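September, notebook 7, packaging

Continuing with the gift boxes for Negash. Hiwot brought the second batch over after lunch and I cleared the desk by the divider so we could lay things out flat and keep the tea away from them.

The lids are the problem. The fit on the first batch was tight enough that the paper rubbed at the corners every time a box was opened. Henok had the lid walls taken out a little for this batch. I opened and closed one box 70 times this morning, the same way each time, both hands on opposite sides, lift, set down. Corners still fine at 70. Some dulling of the gold on the border near where my thumbs go. I'd like Nuria to look at that before she talks to the printer again.

Notes from the handling:

- Lifting one side first makes the lid bind. Lifting both sides together doesn't. Most people will lift one side first.
- Plain sheet on top of the lid keeps finger marks off the print. It slides if the lid is tipped. Try a smaller sheet, or one folded under at the front.
- The silver walls of the base show every fingerprint. Gloves for packing, or wipe down after. Kiros prefers wiping. I don't, it took me 14 minutes to do one tray of boxes properly.
- Card goes in the base text side up before the lid goes on. Two of Gadisa's were upside down yesterday. Easy to miss once they are closed.

Bondix glue on the inside rim is holding. Kurkora glue on the older samples has gone yellow where it squeezed out, so no more of that. There is half a tin left on the shelf if anyone wants it for something that won't be seen.

Asked Hiwot what the order stands at now. Still 1,000, with the Jaldale boxes to follow in the same size but a different color. If the lid walls change again we need to tell Jaldale before they sign off on their artwork, as the border sits so close to the edge.

To do: trim three blank sheets to a smaller size and try them. Ask Henok for the new wall measurement in writing, I only have it from the phone. Repeat the open and close run with one side lifted first. Move the finished boxes off the floor.
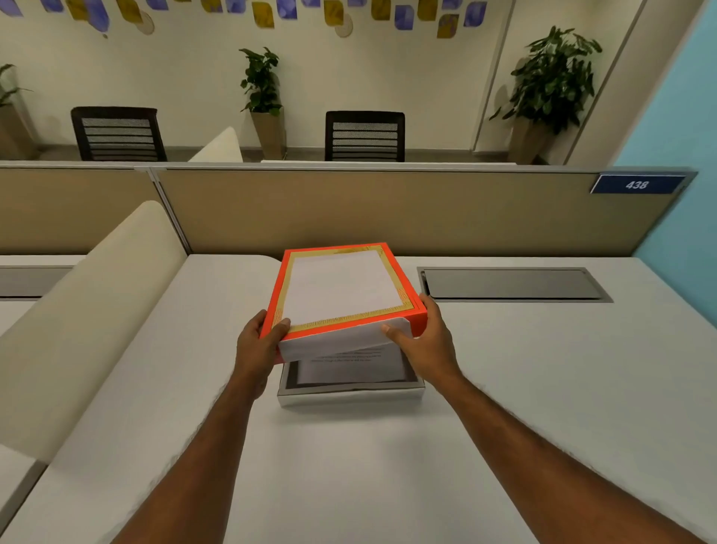 Orange lid and silver base, plain sheet on top, card inside.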